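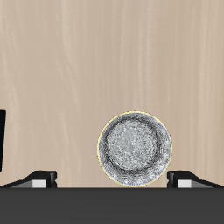 The draft still lets a reviewer write "grasp" when the fingers are only on either side of the plate, Vaida Raudsepp wrote in the comments on Section 4, and two reviewers reading the same moment will then disagree about when contact began. She asked for separate terms for approach, contact and hold, with a test for each one. The comment was accepted. Section 4 has been rewritten and needs to be tried by people who did not write it.

Call for Participants: Trial of the Zula Practice Guide
Review and Labeling of Simulated Tableware Handling

Flatach is looking for 9 reviewers to apply the second draft of the Zula Practice Guide to a fixed set of simulated robot episodes. The work is paid, part time and fully remote. It starts in December and runs for 8 weeks.

Background

The Zula guide sets rules for how episodes of robot handling are reviewed, labeled and accepted into a shared collection. It covers kitchen tasks with rigid objects: plates, racks, caddies and small items on a table. It does not cover the design of controllers or the safety of physical cells. Groups working with physical robots should continue to follow the machine safety rules that apply at their site.

The first draft was used on 1,075 episodes. Agreement between reviewers was good for the final position of an object and poor for the start and end of contact. It was also poor for plates partly hidden by other plates or by the arm. The second draft changes the definitions in both areas. The trial set contains 3,597 episodes, all of them simulated, and includes the earlier ones under new numbers.

What reviewers will do

1. Read the guide and complete a practice batch. Practice results are returned with comments and are not scored.

2. Label each assigned episode from the recorded views. Views are to be labeled separately before they are compared. A state that cannot be judged in one view is entered as "not determined" for that view, even when another view settles it.

3. Record the resting state of every plate as flat, upright or leaning, and name the surface or fixture that carries it. If the point of support is hidden, enter the state and leave the support field open.

4. Treat overlapping plates as separate objects with separate entries. Where one rim passes behind another, the rear plate is marked "partly hidden" and its hidden part is not estimated. A plate that runs past the border of the view is marked "partial," and both marks may apply to one plate.
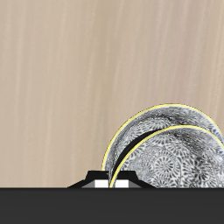

5. Mark the first and last moment of contact using the tests in Section 4. A finger beside a plate is in approach. Contact requires no visible gap between finger and plate in at least one view. Hold requires contact at both fingers and movement of the plate together with the gripper across consecutive moments. Hold may not be entered from a single still.

6. Flag faults in the simulation, including objects that pass through each other, objects that come to rest without support, and fingers that sink into a surface. Flags are entered in the fault column only. They do not change the task label, and a reviewer should not try to guess what the outcome would have been without the fault.

7. Submit disagreements in writing. Each pair of reviewers gets one round of exchange, after which an open item goes to the editor. Labels may be changed in that round. The original label stays in the log.

Rules for naming objects

Several comments on the first draft concerned names. The second draft uses a closed list of object classes with an open notes field. Use the class even when a more exact name seems obvious. A small block that might be a sponge is entered as "block," with "possible sponge" in the notes. Color is recorded only where two objects of the same class need to be told apart.

Plates of the same class are numbered at the first moment in which both are visible, from nearest to farthest as seen from the main view. The numbers do not change when the plates move. If a plate is hidden at the start of an episode, it takes the next free number when it appears.

Compartments are named left and right from the main view. An empty compartment gets its own entry. Items in the background, such as drawers and cabinet handles, are left out unless the task instruction mentions them. 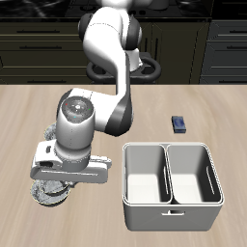
Main view: two plates, block and two-compartment caddy. Background cabinets are not labeled.

Requirements

Applicants should have experience in at least one of the following: labeling video or image sequences, test engineering, technical inspection, or writing and applying coding manuals. Knowledge of robots is useful but not required. A mixed group is wanted, and part of the group will be chosen from applicants with no robotics background.

All reviewers must:

- read technical English without help
- have a computer with a display large enough to show two views side by side
- be able to work without discussing assigned episodes outside the written exchange
- have no part in writing either draft of the guide

Color vision matters for some of the marker checks. Applicants with a color vision deficiency are welcome and will be assigned batches without those checks.

Time and payment

Work is assigned in weekly batches and may be done at any hour. Batches close at noon, Flatach office time, on the last working day of the week. Payment is per completed batch at a fixed rate stated in the agreement, and practice batches are paid at the same rate. Agreement scores have no effect on payment. A reviewer may leave the trial at the end of any batch and is paid for the batches finished.

Data and credit

Episodes are supplied through the Pereyra review tool and may not be downloaded. The tool logs the time of each entry. Logs are used to find unclear passages in the guide and are stored under a reviewer code. Reviewers may choose to be listed by name in the published guide. Zulmont will carry out the analysis and will receive coded data only.

How to apply

Send one page describing relevant experience, the number of hours available per week, and any connection to Flatach, Zulmont or the developers of Pereyra. Add one short example of a labeling or inspection rule that you found hard to apply, and state how you would change it. Do not send a portfolio or samples of client data.

Applications go to the Flatach standards desk through the form on the Zula project page. Applicants on the short list will receive a sample sheet from Section 4 to complete in their own time. Answers to questions about the call will be posted on the same page, without the name of the person asking.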